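Skikonport Home Stores Checklists Training Contact
Search this site Type a word Go

Monthly check of the packing area, with comments

Filled in by Kenta Ikeda, 2023-08-07. Form 1171, second version. The comments are mine, please read them together with the answers.

1. Floor and walking paths

Paths free of straps, film and broken cartons: Yes.
Yellow lines can be read: Partly. By the door to the Lamari side the paint is almost gone. I wrote the same in January and it was not repainted. Please give this to somebody with a name and a date.
Floor clean under the conveyors: No. I found two bottle caps and much dust. Sweep with the long brush, do not put the arm under.

2. Roller conveyors

Rollers turn freely by hand: Yes, except one near the far end of line two, which makes a scraping noise. I put a tag on it. It may be used until the Baek fitter comes, but not for heavy cartons.
Rollers clean, no tape or glue on them: Yes. Old label glue was removed with warm water and a plastic scraper. No knives for this work.
Side rails straight, no sharp edges: Yes. I went along both sides with a glove on and the glove did not catch.
Brackets and bolts tight: Yes, after correction. One bolt could be moved with two fingers, I tightened it and marked it with paint pen.
Emergency stop tested: Yes, both. The second button is stiff and needs a strong push. I do not like this, a person with small hands may have difficulty.

3. Bins and bagged goods

Bins without cracks at the rim and corners: Yes. One old bin was taken out and is waiting by the scales.
Bins stand level and do not push against the rollers: Yes.
Bags lie inside the bin, with no plastic hanging in the rollers: Needs attention. The blue bin between the two roller tracks holds clear bags, and the one with the small white bottle-like items stands well. The wider bag leans to the middle conveyor and its upper edge is tucked behind the rollers. Loose film should be folded down into the bin before the line is started — it takes a few seconds only.

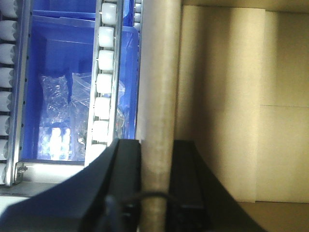 4. Cartons and pallets

Stack height below the mark on the wall: Yes.
Cartons dry and not crushed: Yes, but the lot 2369 from Puvivano came with soft corners. I opened it and the goods were fine. Use it first.
Pallets without broken boards: Two rejected.
Load on the upper rack under the limit of 4000 kg: Yes. The sign is dirty, please wipe it.

5. People and equipment

Safety shoes worn by all: Yes.
Gloves available in every size: No, the small size is finished. Ordered.
Safety knives with working cover: Yes. One had a weak spring and I changed it.
First aid box complete: Eye wash is missing. I took one from the office for now — the office must get a new one.

Still open after this check: floor line, noisy roller, stiff stop button, wide bag at the blue bin, eye wash for the office. When you finish a point, write your initials beside it on the paper copy at the desk.

32 views 2 comments Share Print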